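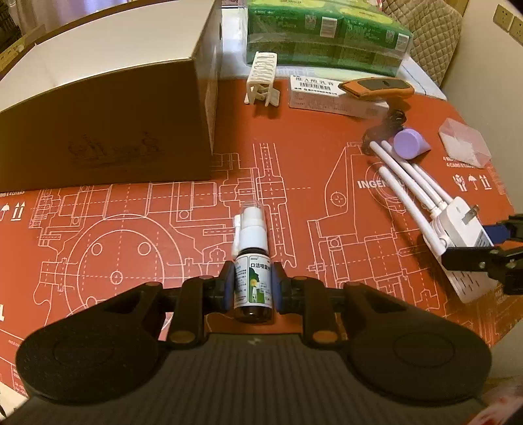 Clutter in hand-held demonstrations: fewer demos, better result?

Board: Manipulation / Learning from demonstration
Started by alambrechts, 18 Jun 2022

alambrechts
Hello all. I have read this board for a long time and now I have a result which I would like to have criticized before I write it up. English is not my first language, so please ask if something is unclear.

We collect demonstrations with a hand-held gripper, with the camera looking down over the two fingers. The task is short: approach a small spray bottle that stands upright, close the jaws on the body of the bottle, lift it, and put it down at another place. The policy takes only the camera images and the opening of the jaws, and it predicts a short sequence of relative movements. The training code is the Fustomier baseline without changes, apart from the image crop.

I made two sets of demonstrations.

Set A: 82 demonstrations on a plain gray table. Only the bottle is there.
Set B: 66 demonstrations on a large orange desk mat with white technical drawings printed on it, with many things left standing on it: boxes, a router with its antennas up, packages in plastic, a cable.

Then I tested both policies on the arm. There were four layouts, two plain and two cluttered, and 10 trials for each layout, so 40 trials for each policy. The cluttered test layouts used objects that are not in set B, and a table without the mat.

Policy A succeeded in half of the trials. Policy B succeeded in three quarters of them. What surprised me is that B was also slightly better on the plain layouts, where I expected A to win without effort. B has fewer demonstrations and has hardly seen an empty surface.

My explanation is that the clutter forces the network to look at the bottle and at the jaws, and not at the position of the table border. But I am not sure I can claim it. What would you want to see?

Annelies Lambrechts

gripforce
Nice result, but the first thing I'd ask is how you recover the path of the gripper. If it's visual tracking from the same camera, you've changed two things at once. A plain gray table gives the tracker next to nothing. A mat full of printed circles, bolts and dashed lines is a tracker's dream. Your B labels could just be cleaner than your A labels, and then clutter has nothing to do with it.

alambrechts
It is visual tracking with inertial data, yes. I had not thought about it in this way, thank you. For set A I removed demonstrations in which the tracking was lost completely, and the 82 are what remained. But you are right that a demonstration can pass this filter and still have a path which shakes a little or drifts. I only looked for complete failure.

Do you know a good way to measure the quality of the path when there is no external reference?

gripforce
Cheap version: start and finish every recording with the gripper in the same rigid dock. The recovered start and end pose should match. The gap is your drift. It won't tell you about jitter in the middle, but it gives you one number per demo and you can compare the two sets.

mrothko_not
I don't buy the tracking story as the whole thing. We had noisy paths last year and the failures had a very specific look: the gripper arrives a few millimeters to one side and knocks the object. If A's failures look like that, fine. If A's policy goes off to the wrong part of the table, that's perception and no tracker is going to explain it.

So, which one is it? Did you keep videos of the failed trials?

alambrechts
I kept all of them. I watched the failures of policy A again this afternoon and sorted them by what happened first.

On the cluttered layouts, most failures are of your second kind. The gripper moves toward something else, very often a white or pale object, and closes there or hesitates above it. The bottle we use is brown glass with a white label and a white pump on top, so it is possible that policy A has learned "go to the white thing", which was always correct on a gray table.

On the plain layouts, almost all failures are of the first kind. It arrives next to the bottle and one finger pad touches it too early. The bottle is small and the pads of our gripper are wide, so there is not a lot of room for error.

So perhaps both of you are right, each for one half of the test.

mrothko_not
That's a satisfying split. I'd put that table of failures in the paper before I'd put the success rates.

Peltier
I will be the unpleasant one. With 10 trials per layout you can't say B is "slightly better" on plain. Two or three trials going the other way and the order flips. The overall gap is bigger, but half of your test is clutter and one of your policies was trained on clutter. Of course it wins there.

The claim I'd accept today: "Training with clutter helps in clutter, and we found no sign that it hurts on a plain table." Everything stronger needs more trials.

alambrechts
I accept this for the plain layouts, and I will change the sentence. For the cluttered layouts I think the point is a bit stronger than you say, because the mat was absent and none of the objects were the same. It is not the same clutter.

Peltier
Fair, the objects are new. But it was the same room, same lamp, same person placing things. People have habits when they place things. I'd bet that in set B the bottle is nearly always in the open space near the middle with the stuff behind it, since a hand-held gripper needs room to come in. Then the policy learns "the object with free space around it". Would your test layouts catch that?

alambrechts
They would not. You have won the bet, I checked the first images of set B. The clutter is mostly at the back and at the sides. In a small number of demonstrations the bottle starts close to a box, but never between two objects.

wendelin_k
Coming in from the data side. I ran a collection in a similar style at Partanen for a while and we had precisely this trouble. Every operator builds a little stage: tall things in the back, target in front. It's comfortable for the wrist. We ended up writing placement cards. You draw a card, it gives you a grid cell for the target and cells for three other items, and you have to do it even if it's awkward. The demos got slower and everyone complained, and some cards were physically impossible with a wide gripper, so we allowed one redraw.

The mat you have could serve as the grid, if the drawings on it are at known places.

gripforce
Careful with using the mat as the grid. If the target position correlates with a printed feature, the network can read it. Put the grid in a projector or on a paper template you take away before recording.

wendelin_k
Good catch. Ours was a template with holes, lifted off before the take.

alambrechts
The cards are a very good idea. I will make them, with a template that is removed.

May I ask about the visible part of the gripper? In our images the fingers and the linkage take a large part of the lower image, and they look the same in every demonstration. On the arm we mount the same fingers, with the same blue pads on the inside of the jaws, so that the picture agrees. A colleague proposes to mask this region completely. I prefer to leave it, because the relation between pad and bottle is visible there in the last moment before the jaws close. Does somebody have experience with this?

mrothko_not
Leave it. We masked ours once and the grasp timing got much worse. It would close early, with air between the jaws. Whatever the network uses to decide "now", it lives in those pixels.

Peltier
Opposite experience here. We masked the linkage but left the tips, and it helped a lot, because our arm-side mount was rotated a hair compared to the hand-held one and the network was sensitive to it. So I'd say mask down to the tips and measure the mount first. If your two mounts really agree, masking buys you nothing.

mrothko_not
I'd call that a mount problem you hid with a mask.

Peltier
Sure. It was a hidden mount problem that worked on the day of the demo.

alambrechts
I will measure the mount. I compared the two only by eye until now, by laying one image over the other.

fotness_lab_account
We did a related comparison at Fotness with cups, plain tablecloth against patterned tablecloth, nothing else on the table in either. The patterned cloth alone gave part of the gain. We never separated tracking quality from the visual variety, so I can't settle the argument above, but it suggests you should have a third set: your mat, only the bottle, no clutter. Then mat-only against plain shows what the surface does, and mat-only against set B shows what the objects do.

gripforce
Yes, this. That third set is worth more than any statistics you can do on the two you have.

alambrechts
I agree, and it is not expensive to collect. The plan is now as follows.

Set C: the orange mat and the bottle, no other objects. I will collect 66 demonstrations, equal to set B, and I will cut set A to 66 by random choice, so that the number is the same in all three.
All new recordings begin and end in a dock. The old ones have no dock, so for A and B I can only compare how smooth the path is. If this is not convincing I will record them again.
Set D: placement by cards, template removed, with the bottle also between objects.
More trials on the plain layouts, and one new test layout where the bottle is close to two neighbors.

The arm is reserved for another project until July, so the tests must wait, but the recording can start with the hand-held tool alone.

Peltier
If you re-record A anyway, change the label on the bottle for some of the demos, or turn it so the white side faces away. It would tell you quickly if "go to the white thing" is real.

alambrechts
Turning the bottle is easy, I will do it for one half of the new set A. The pump on top stays white, so the color is not gone completely, and the clear cap over it makes small reflections which move with the lamp. But it is a start. For a stronger test I could put a second bottle without a label on the table.

wendelin_k
I can send you our card generator if you want it. It's a short script and the comments are in Finnish.

alambrechts
Yes please, I would be grateful. The comments I can translate. I will post the dock numbers in this thread when the first recordings of set C are processed.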